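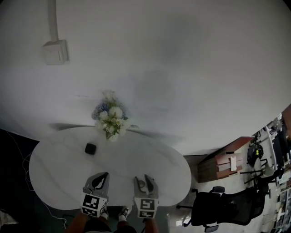
Table Flowers FAQ

I run a small flower business out of Clomeneck and most of what I make ends up on somebody's table. These are the things I get asked over and over, by email and at the counter. If yours isn't covered, write to me, I do read everything (usually in the evening with my feet up).

What size bouquet do I need for my table?

Smaller than you think! People measure the table and then order something to match it, and then there's nowhere to put a plate. For an oval or round table that seats up to six I'd go with my medium. The small is fine for a side table or a desk. The large is really for a sideboard or a hallway, and if you order it for a little dining table I'll probably email you to check.

Does it have to go in the middle?

No, and I hardly ever put mine there. If your table is pushed up to a wall, try the flowers at the back edge, against the wall. You get the whole front of the table free for eating, homework, laptops, bills, whatever goes on there, and the flowers have something plain behind them. A bouquet that lives against a wall only has one side anybody looks at, so tell me when you order and I'll build it flat-backed. Same price, and all the good blooms face front instead of half of them staring at the paint.

My walls are white and my table is white. Won't cream flowers disappear?

I get this one a lot, and I love cream and white on white so I'm not neutral. What keeps it from looking washed out is the green. Plenty of leaves, and something thin and wispy reaching out to one side so the shape isn't a ball. Then a tiny bit of blue or purple, just a few small flowers tucked in on one side. I don't spread them evenly because then it starts to look like wrapping paper. If you want more color than that, ask for the Sosa, my loud one: orange, hot pink, a lot of yellow in summer.

Fresh or faux?

I sell both and I have both at home. Fresh if you like the smell and don't mind changing water. Faux if the table is in a dark room, if you travel, or if you have a cat who eats everything. My faux line is called Tiveo and it's made up by hand the same way I make the fresh ones, stem by stem, so you can pull it apart and rearrange it. Please do! They come out of the box a bit squashed and need five minutes of bending.

How do I clean the faux ones?

A hair dryer on the cool setting, held at arm's length, and then a soft makeup brush for whatever is left in the petals. Don't spray them with anything. Someone told me she put hers in the dishwasher on the top rack and I still think about it.

Will the vase mark my marble?

It can. Real marble is fussy. Water that sits under a vase leaves a ring, and pollen is worse, lily pollen worst of all. I snip the anthers out of any lilies before they leave the shop but new buds open up at home and you'll have to do those yourself. Pinch them off with a tissue before they go fluffy. If pollen does land on the table, don't wipe it. Lift it with a piece of tape.

If your top is a marble look (laminate or sintered stone or whatever they're using this year) you can relax quite a bit. I'd still put a felt pad or a cork coaster under the vase so it doesn't scratch when you slide it around. There's a pad in with every vase I sell and extra ones are $4 for a pack.

How often do I change the water?

Every two days. I know the little card says every three, I had those printed before I changed my mind and I have a whole box left. Trim the stems each time, a half inch is plenty, and take off any leaves that sit below the water line.

Can I put candles, speakers, a clock or anything else next to the flowers?

Sure, I think flowers look a bit lonely all by themselves. One small dark thing in front of a pale bouquet is my favorite trick, it gives your eye a place to land. Keep it low, well under the height of the blooms. With candles, please leave a good hand's width or more between the flame and any foliage, and be extra careful with the faux stems and with dried grasses. Those go up fast.

I wouldn't put fruit next to fresh flowers, by the way. Ripe fruit gives off a gas that makes them drop early. Bananas and apples are the worst for it.

The table is near a window / a vent / a radiator. Does that matter?

For fresh, yes. Bright is good but direct sun through glass cooks them, and a heating vent will dry out a hydrangea in an afternoon. If you have no choice, choose tougher stuff — carnations, chrysanthemums, alstroemeria — and skip the roses. For faux, strong sun fades the blues and purples first. Turn the arrangement every month or so if it sits in a bright spot, or if it's a flat-backed one just give it a vacation in another room.

There's a pipe and a bunch of boxes on my wall. Can flowers hide them?

A bit. Flowers on a table are good at hiding an outlet and not much good at hiding anything up high. For high stuff I'd paint it the same color as the wall and then stop looking at it, which is what I did in my own kitchen. Don't tape foliage to conduit or junction boxes please, I've been asked and the answer is no. And keep lamp and charger cords off the side you walk past. A vase of water and a snagged cord is a bad evening.

Do you deliver?

Yes, in Clomeneck and out as far as the Jandent bridge. Order by noon for same-day. Past the bridge I can only send faux and dried, because I don't trust anybody else with a box of fresh flowers in July. Delivery is free if you can come down to the street, and also free if you can't, it just takes me longer.

Can I bring in my own vase?

Please do, I like seeing them. Bring it empty and clean, and let me know if it leaks. For heirloom pieces I'll put a plastic liner inside. Wide bowls need a flower frog or a bit of chicken wire, and I've got both here.

How long will my bouquet last?

Fresh ones, a week if you're good with the water and the room is cool. I've had ten days out of white stock and lisianthus. The greens outlast everything, so when the blooms go, pull them out and keep the leaves in a jar for another week. It's a nice quiet look on a bare table.

Do you do events?

Small ones. The most I've ever done was a wedding with 322 stems of white stock and I smelled like cloves for days. If you need 1000 roses for a ballroom I'm not your person, but I'm happy to talk if it's a dinner at home, a shower, or one long table in a backyard.

Can I return something?

Faux and vases, yes, within 30 days, as long as the stems haven't been cut. Fresh, no, but if they arrive sad, send me a photo the same day and I'll make you another one. I'd so much rather know!

Where's the shop?

568 Jandent Street, the door with the buckets outside. Parking is around the back. I'm usually in by eight in the morning and I lock up at four, a little later in spring when things get silly.

Related
Getting pollen off pretty much everything
Tiveo stems: how to bend them without snapping the wire
Five table shapes and what I'd put on them
What's in the Sosa this month
Flowers that are safe around cats

Contact: use the form on the order page | © Clomeneck Table Flowers | Back to top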